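Print this entry | E-mail this entry

Workshop notebook - October
Posted by the dye bench, Jinddale

Madder vat, second go. Started 7.40 am, kettle on first. Want this written up before I forget which jar was which, because last time I wrote it on the back of a feed receipt and the receipt went through the wash.

Cloth for this lot is the Histell cotton, the medium weight, same bolt as the September samples. Scoured yesterday arvo with soda ash, long simmer, water came out the colour of weak tea. Second scour, still a bit of tea. Called it done. Probably should of done a third.

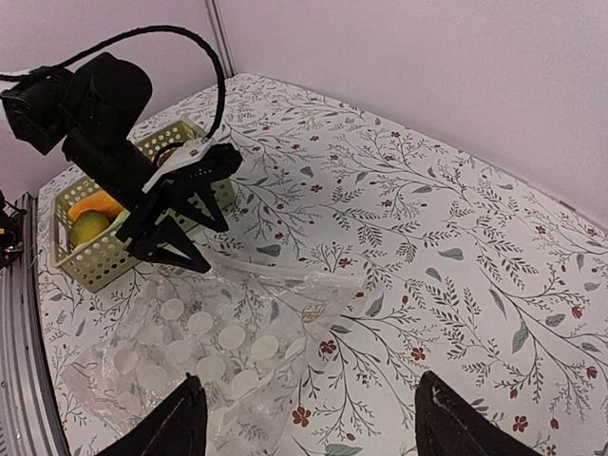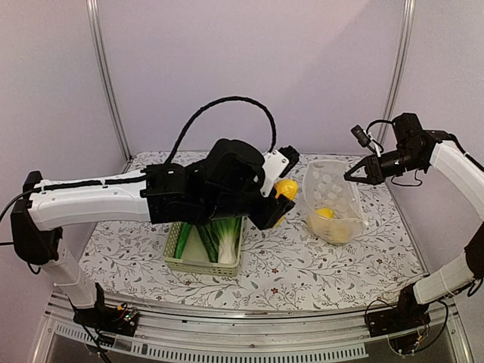 Printed tablecloth, dark red flowers on white, both photos.

That dark red is near enough what I'm chasing. Not the brick orange we got in September, which was our own fault - bath got too hot and the browns came out of the root. Everybody knows not to boil madder and I boiled it anyway.

Mordant: alum acetate, 8% weight of fibre. Made up fresh. Left the swatches in overnight with a plate on top to keep them under, then a chalk bath, then a rinse. The chalk never dissolves properly, just swirl it and get on with it.

Madder itself: the Brimerano root, chopped not powdered. 50 g per swatch set. Soaked it and tipped off the first water (saved in the tall jar, labelled TU, for the Tu wool people who want the yellowy shade). Powder is quicker but it gets into the weave and you're shaking grit out for a week.

Heat log -
8.15 cold start, lid off
9.00 coming up slow, colour already moving
9.30 42 degrees, stirred
10.10 60, knocked the gas right back
11.30 held at 60, more or less. Ring burner is hopeless on low, keeps going out if the roller door's up
12.00 gas off, left to cool with the cloth in

Swatches A to D:
A - scoured once, alum only. Salmon. Patchy down one selvedge.
B - scoured twice, alum and chalk. Best of the lot, proper red, slightly blue in the shade.
C - same as B with a pinch of iron at the end. Went to plum then kept going to brown. Pinch too big. Weigh it next time, the little scale is in the drawer with the dead batteries.
D - same as B but pulled out at 18 minutes after reaching temp. Pink. Nice pink, mind, and could be useful for petals if we ever get the blocks cut.

Rinse water is still running colour on B. Not alot. Will do the washfastness test once it has cured, pH neutral soap, white rag stitched to one end.

Block printing is the next headache. Guar thickener from the last batch has gone off, smells like a drain, chucked it. Need a thicker paste for thin stems, the alum paste bled badly on anything narrow. Fine on the fat leaves. Might try weld over indigo for the greens, or weld and iron for a greyer one. Grey-green sits better next to madder than a bright green does, to my eye.

To get: more chalk, guar, pH strips, rubber gloves (large), a burner that stays lit.

Still to do: second exhaust bath with what's left in the pot. Colour looks good for one more round. Leave the lid on, DON'T tip it out whoever is on sink.

Swatches hanging on the back line, out of the sun. Label pegs please.

Recent entries
Madder vat, first go (the orange one)
Indigo - 18 dips and what we learned
Scouring notes, Histell cotton
Tu wool, yellow series
Cleaning the print table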